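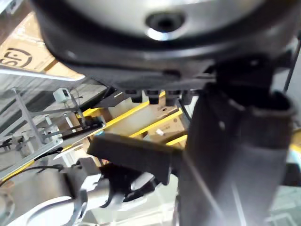 Nalville Shared Workshop, December 2022

Work on the Skester arm build has moved from mechanical assembly to cable routing and repeatability. The arm now runs the full pick cycle under its own controller, at reduced speed, with the gripper closing on a test block and returning to its home position.

The main fault in the first long run was an intermittent loss of signal from the gripper. The supply voltage was stable, and the controller log showed the dropouts only when the wrist turned past a certain angle. Clementina Falcão traced them to strain at the connector. The cable had been cut to suit the arm at rest and had no slack left at full rotation. The replacement is 300 mm longer and has its own strain relief. After that change the arm completed 3,000 cycles with 3 stops, all of them caused by a block placed outside the pick area.

Fasteners at the wrist were checked at the end of the run. Two had backed out by a quarter turn. Both were cleaned, refitted with medium threadlocker and marked with paint pen. Anyone who opens the wrist should renew the marks and enter the work in the build log, including the torque used.

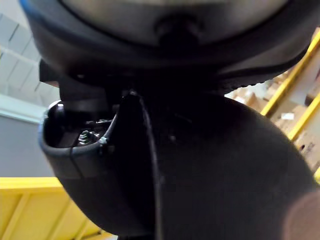
Workshop Notes: Automation

The next item is the control software. Version 7 of the Brusetti motion script limits acceleration at the two outer joints and adds a pause before the gripper closes. Settling time is better. The penalty is a slower cycle, and the pause will be shortened once the home position has been measured again from a cold start.

The older script remains on the bench computer in a separate folder. Do not load it with the new cable fitted, as its wrist limits are set for the previous routing.

Still open: a printed guide for the cable, a second emergency stop at the far end of the bench, and a proper mount for the power supply. Drawings for the guide are in the project folder under Falcão. Comments on them should go into the build log before the part is printed.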